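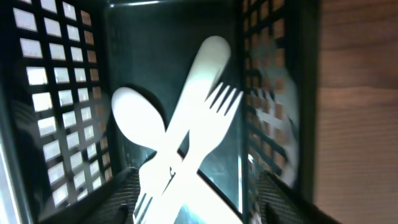

À en croire un client de longue date, nous serions « les seuls marchands de tubes à rappeler avant midi ». Il exagère un peu : cela dépend du midi.

Gastinora fait le négoce de tubes en acier, soudés et sans soudure, de brides et de raccords. Nous achetons par wagons, nous revendons à la barre, et entre les deux nous remplissons des certificats matière, ce qui occupe l'essentiel de nos journées.

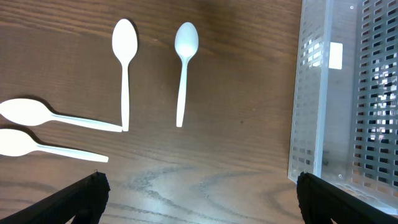
La maison est née du rapprochement de deux dépôts voisins, Sartori et Juker, qui se sont disputé les mêmes chaudronniers pendant des années avant de partager un pont roulant. Le pont grince toujours. Le catalogue, lui, compte 3161 références, dont quelques diamètres que plus aucune norme ne réclame et que nous gardons par sentiment.
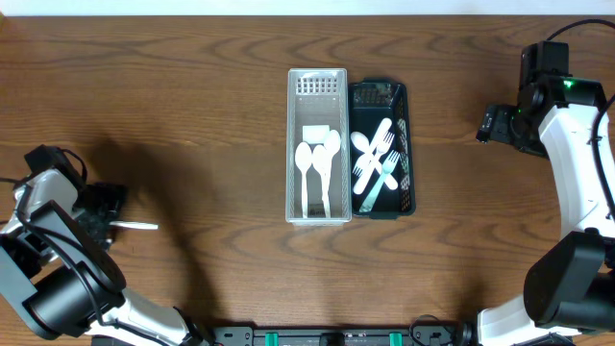
Trois cuillères dans le bac de gauche

Notre atelier de coupe, Trita, débite à longueur, chanfreine et marque. Il dispose de 4 scies et de 3000 m² couverts. Les épreuves hydrauliques sont faites sur demande, et le procès-verbal part avec le camion. 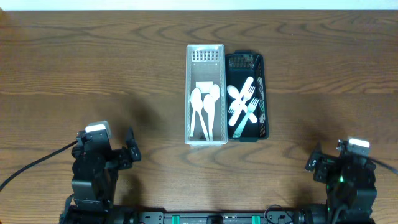 Pour les tubes revêtus, comptez un délai plus long, surtout en juillet, quand le four de notre sous-traitant prend ses congés. Devis gratuits, minimum de commande : une barre.

Page mise à jour le 20 septembre 2006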